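3.2 Keeping the gripper in working order

We ran one hand-held gripper, which we call the Natito, for the whole clutter study, and I ended up being the one who looked after it. The finger linkages came from Hurum and the blue pads were molded for us by Fledach, so when something felt off I had two parts lists to dig through before I could even start. My routine was pretty simple. Every 60 grasps I stopped, wiped both pads with a damp cloth, and wiggled each finger by hand to feel for play in the pins. It took a couple of minutes — less once I got the hang of it.

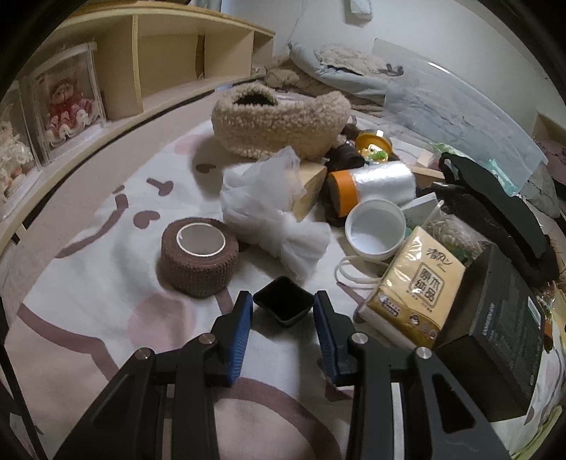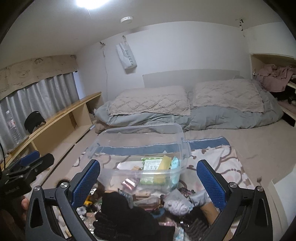 Figure 4. The gripper over mixed household items on patterned bedding.

Pad wear was the thing I worried about most, and I changed my mind about it halfway through the study. I started out swapping pads on a fixed schedule, a new pair every 24 hours of use, and that was wasteful (we threw away some perfectly good ones!). After that I went by feel and by sight. The ribs on the blue pads are easy to check against each other when the fingers are held up side by side, and if one looked flatter I changed both. Fuzzy things needed extra care. With something like the beige fleecy item behind the tape roll, or the black knitted glove in the second view, I checked between the ribs for lint before going on. The silver pins got a drop of light oil at grasp 601 and again whenever a finger felt stiff. We logged 2,282 grasps in all, and the only part I had to replace outright was one pin, in December, with a spare from the Unnithan bench. Its fit was a little tight, so I repeated the zero-width calibration before taking any more data.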